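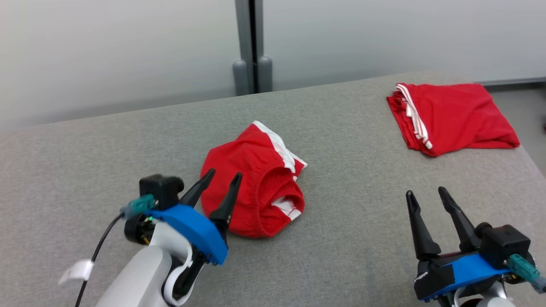

Page last changed: July, 11:40 a.m.

4.2 Folding shorts, or why the waistband wins

Figure 3. Two red garments on the felt-covered table: a crumpled pair of shorts near the middle, and a folded piece with two white stripes down its left edge on the far side.

I'll admit I expected shorts to be the boring part of this study. Shirts have sleeves and collars, towels are towels, and shorts looked like the thing you'd do while thinking about lunch. Then I went through the Asside log and found that shorts and other small sportswear made up 207 of the 952 folds in it, and that they took up far more than their share of my notes (most of which say "waistband again").

The trouble is easy to see in Figure 3. A gathered elastic waistband pulls the cloth in around itself, so when you drop a pair of shorts on the table you get this round little bundle, with the leg openings tucked who knows where. The elastic never wants to lie as wide as the cloth below it. If you smooth the legs first, the top puckers, and if you smooth the top first, it creeps back while you're busy with the legs!

So I start by looking for landmarks. The label area inside the waist is my favorite one, because on most of our shorts it marks the back. A stripe is good too, but a stripe on a crumpled garment can mislead you: it may run along what looks like the top edge and still belong to a side seam. I got that wrong plenty of times in the first Rusari set, where I was sorting by trim alone.

Once the waist is found, I use what we've been calling the Venkataraman order: waist flat, one leg over the other, crotch point tucked in to square off the shape, then hem up to waist. The stack you get is never a true rectangle. Look at the folded piece on the far side of the table, with bits sticking out at the right and the bottom. I score an outline like that as a pass under the Bruline scale (which cares about whether a pile will stand up in a drawer), and I think that's fair. A stricter scale would have me ironing.

The felt deserves a word as well. It grips light sportswear just enough that a flattened leg stays put, and I'd pick it over a bare tabletop any day for this kind of cloth. The catch is lint, especially on red. I haven't tried to measure that, and Section 4.3 goes back to towels, where the surface matters a good deal less.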